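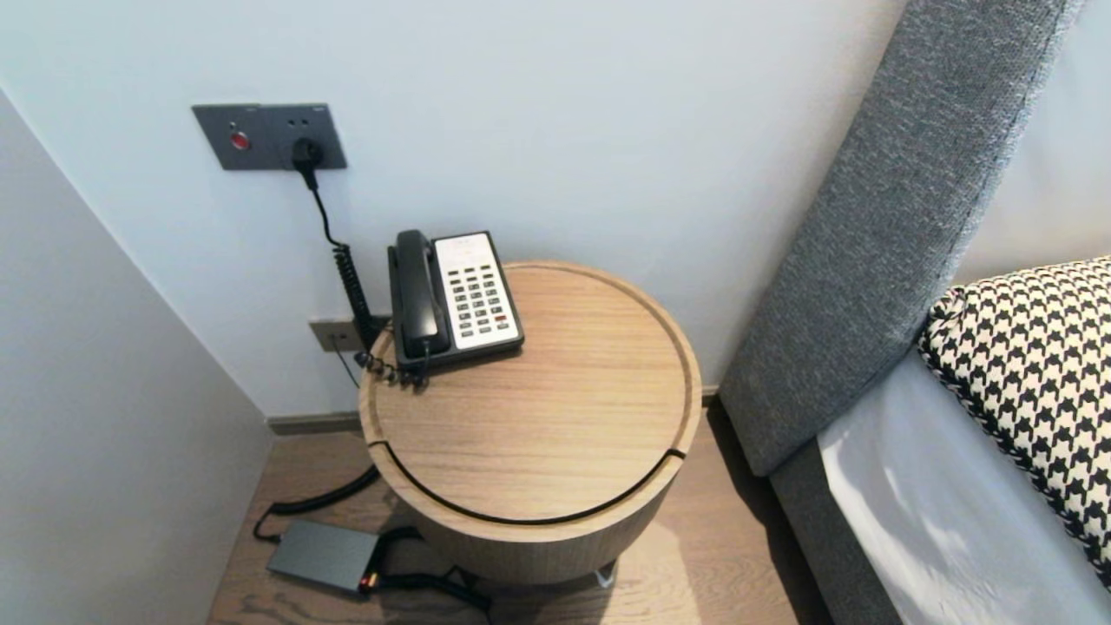 Slide 4 – Where the data comes from

Good morning again. Please look first at the side table. The phone sits at the back left of it, with the coiled cord and other black cables behind. For our method this is a difficult place, and I will use it through the next three slides.

We recorded 2456 short episodes in 59 bedrooms. Every episode has one instruction in plain words, for example "find the red button on the phone". (Say slowly: the phone has a red button, and the wall panel has a red button too.)

Slide 5 – The method

Our model is called Tutton. It does not choose a target at once. First it proposes several candidates, then it asks which object each candidate belongs to. Chutima Paisan wrote this second part in April, and she can answer the detailed questions.

The baseline is Holub – same training data, same encoder, but only one step.

Slide 6 – Result

On the test set we have 142 instructions where two objects match the words. Holub pointed to the wrong one in 40 of them. Tutton did this in nine.

Pause here. Let people read the chart.

Thin cables are still weak for both models. When a black cable passes behind furniture, Tutton often treats the two visible parts as two different cables. We tried a longer history of images and the gain was very small. Lachlan Dunstan thinks the labels are part of the problem, and I agree with him, but we did not test it yet.

Slide 7 – Next

Repeat the test with objects moved between episodes. If time is short, skip this slide and go to questions.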